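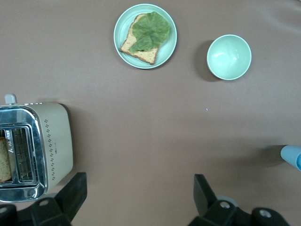 **4. FINDINGS**

### 4.2 The half-built breakfast

**Figure 3.** Toast with a lettuce leaf on a mint-green plate, with a matching bowl and a cream toaster alongside.

I went into this study thinking breakfast had a clear beginning and end. You make it, you eat it, you wash up. The diaries from our 40 households cured me of that pretty fast! People kept writing about a stretch in the middle when the meal is sort of there and sort of still being made, and I started calling it the half-built breakfast (the name stuck, so I'm keeping it).

Figure 3 is a nice case. There's a slice of toast on the plate with a big, ruffled lettuce leaf over most of it, and another slice of bread is standing in the toaster. The bowl to the right has nothing in it. If you asked me whether this table was set or whether someone was cooking at it, I'd have to say both, and that is pretty much what our diary keepers said about their own tables. One woman in Granness wrote, "I can't tell you when I sat down. I think I was sitting already."

What interests me most is how close the toaster is to the plate. In the older kitchen literature the appliance lives on the counter and the plate lives on the table, and the cook walks between them. Melnychuk (2018) built a whole model on that walk. I love that paper, but the walk hardly shows up in our material. We coded 143 breakfast entries, and in the ones with toast the toaster was very often on the eating table, within reach of a seated person. Several people in the Storkar group told us they had moved it there years ago and never moved it back.

Then there's the matching crockery. The plate and the bowl in Figure 3 are the same pale mint green, and I'll admit I skipped right over this sort of thing on my first pass through the coding. On the second pass I noticed how often people named a set ("the green ones," "the morning ones") when they talked about laying the table. A bowl from the set came out along with the plate even on days when the diary listed only bread. I asked about this in the October interviews and mostly got shrugs. "They go together" was the usual answer, and I've coded those replies as habit, though you could make a case for display.

The lettuce gave us more trouble. Our coding sheet (adapted from the Latar food-use scheme) had a line for spreads and a line for cold cuts, and no line at all for a plain leaf on toast. My first thought was to call it an unfinished sandwich. Two of our diary keepers objected strongly to that when I tried the label on them, so leaf-on-toast now has a code of its own, and I treat it as a finished dish unless the diary says otherwise. The counts in Section 4.3 use the revised sheet.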